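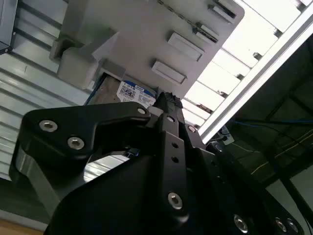 Light gray plastic housing with raised tabs, May 23, 2022.

We use cookies to improve your experience on this site. Accept | Manage settings

Storage bay, chassis from the Shezi lot

Purpose of the session: to confirm the handling procedure before the remaining units are taken up. The procedure was last revised in February.

The hard drive sits close to the gray housing, with little clearance on that side. Access should be from below, at a steep angle. The raised tabs on the housing are not to be used as a bearing point. Bench limit for side load remains 14 N, as entered on the Plodetti sheet.

The caddy is blue plastic with a long rail ending in a tab. Pressure is to be applied near the end of the rail only. Colleagues should keep clear of the green circuit board and its gold connector pins. Whitish matter and a few colored flecks were noted at the lower end of the board, close to the rail; nature not determined. Do not wipe until it has been examined.

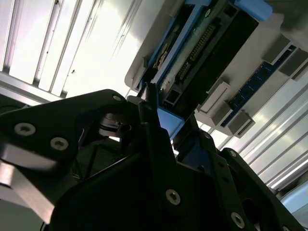 Outstanding items

Enter the 600 and 1000 GB drives separately in the Bomell register. Request 3 spare caddies from Sturkorico. Residue on the board to be checked under magnification.

0 comments | 3 shares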